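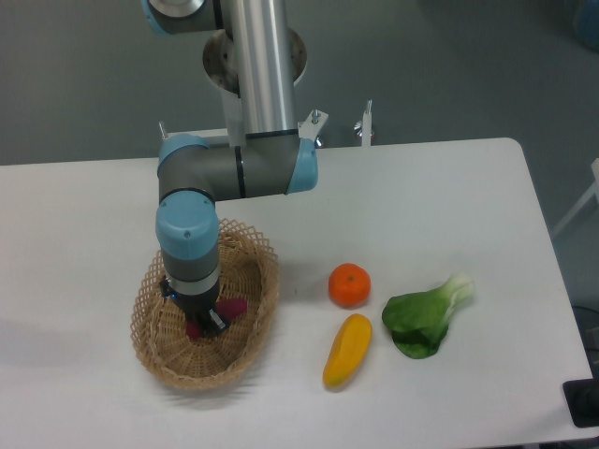

Teleop week three at the Nistdale shop and my wrists are shot. The job is produce into a basket, pick up, put in, let go, back to start, do it again. 52 demos in one afternoon, kept 38 of them. The rest I bumped the rim or got lost on the way down. Wicker is a pain by the way. That scalloped edge looks harmless till you're coming in with two fingers and no feeling in your hands, and with the gripper straight down inside the basket you can barely tell from the screen if you've let go. The mandarin is fine, round, grab it from any side. Bok choy lying at a slant, not fine. Leafy end or stalk end? I kept switching and then realized I was teaching it to switch. So now stalk end, always.

Other thing. I go too fast when I'm bored. Played back a batch from before lunch next to a batch from after and they look like two diffrent people. Before lunch: slow, little pause over the basket, open, up. After: swoop. The policy we trained on the mix did neither, it just sort of hovered and shook. So I threw out the swoopy ones. Hurt a bit.

Tried hand guiding too, arm in free mode, just push it around. Way nicer for the big moves. Terrible for the last inch, the arm is heavy and my hand gets in front of everything. Back to the controller after 36 of those.

Total is 565 demos since April which sounds like a lot until you see how it does with the basket moved over to the other side. Badly. Want to shift the basket between every run from now on, and swap which thing goes in first, I've been doing purple first every single time without noticing.

Florkville people want the files by the end of the month. Still have to label the fails, and teh folder names are a mess. More when my thumbs recover.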